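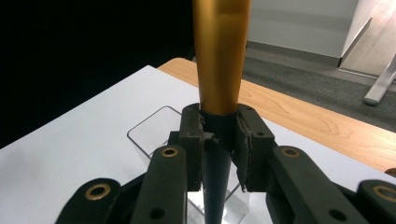 How I move old word processor files to an open format

I spent most of last Thursday evening converting 224 old documents, and since a couple of people asked me how I did it, I'm writing the steps down while I still remember them. My files came out of Goken Writer, but the same routine should work with anything that can save to ODF (that's the .odt extension).

First, make a copy of the whole folder and work only in the copy. Mine is called Julent, after the old laptop it came from. Please don't skip this part! I did once, years ago, and I'm still grumpy about it.

Next, open one file by hand. Pick an ugly one, with tables and footnotes and a header or two. Go to File, then Save As, choose ODF Text, and close it. Open the new copy and scroll all the way down. If the footnotes are still in order, you're good to carry on.

Now for the batch. I used a little converter called Cluverach, and the settings I changed were these:

Source folder: your copy
Output format: ODF Text
Keep original dates: on
Embed fonts: off (turn it on if you use odd fonts, but the files get a lot bigger)

Press Start and go make coffee. Mine took 14 minutes.

When it's finished, look at the log. I had 2 failures, both password protected, so I opened them myself, took the password off and ran them again. No trouble the second time.

Last thing, page breaks. Long documents can shift a bit, so if you have anything you plan to print, export it to PDF from the old program too and keep both versions side by side. I put my PDFs in a subfolder so the search results don't get cluttered.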